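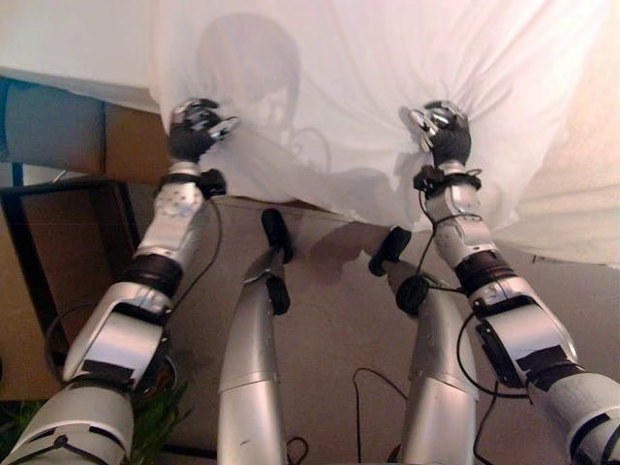 3. Working rules for sheet handling near people

3.1 Scope

The rules in this section cover sessions in which the two-armed robot holds a large cloth with both hands while a person may be within reach. They were drafted for the Arka test area and revised in June after comments from our supervisor, Ingvild Åberg. They do not replace the lab's general machine rules.

3.2 The problem with cloth

Most separation rules assume that the robot and the person can be seen by each other, or by an operator. A held sheet breaks that assumption. With a thin white sheet pulled taut between the hands, a person on the far side shows up only as a soft gray shadow of head and shoulders. The outline is enough to tell that someone is there. It is not enough to judge distance, and the hands and feet cannot be checked at all.

We therefore treat any outline behind the cloth as a person at zero distance.

3.3 Rules

a) The operator stands where both sides of the sheet are in view. The head camera does not count as a view of the far side.

b) Arm motion stops when a shadow appears behind the cloth. Grip is kept, so that the sheet does not fall over the person.

c) The person behind the sheet gives a spoken "clear" before motion restarts. A nod does not count.

d) With a person within 65 cm of the cloth, hand speed is limited to 18 cm/s.

e) Cables on the floor are routed behind the robot or taped down before the session. Cable loops at the wrists are checked for snagging at full reach.

f) Furniture and plants are moved out of the sweep of both elbows.

g) A session lasts no more than 30 minutes, followed by a check of wrist cuffs and fingers.

3.4 Review of the rules

Four operators read the draft and marked unclear wording. Rule (b) drew the most comments. Two operators wanted the hands to open on a stop, as in the Halvorsen checklist we started from. We kept the grip – a loose sheet can cover the face and hide a trip hazard – but added a manual release to the operator's panel.

Rule (e) is the weakest in practice. Tape lifts on the smooth floor, and we have no fixed channel for the cables. The Skener floor covers are too high to step over safely with a sheet in hand.

3.5 Open points

The rules say nothing about thick or dark cloth, where no shadow would be visible. Until this is settled, only thin sheets are allowed when a person is present. A depth sensor on the far side has been proposed and is described in Section 5.

Print this page | E-mail this page
2 comments | 4 shares
Contact: Olum Student Projects | Back to top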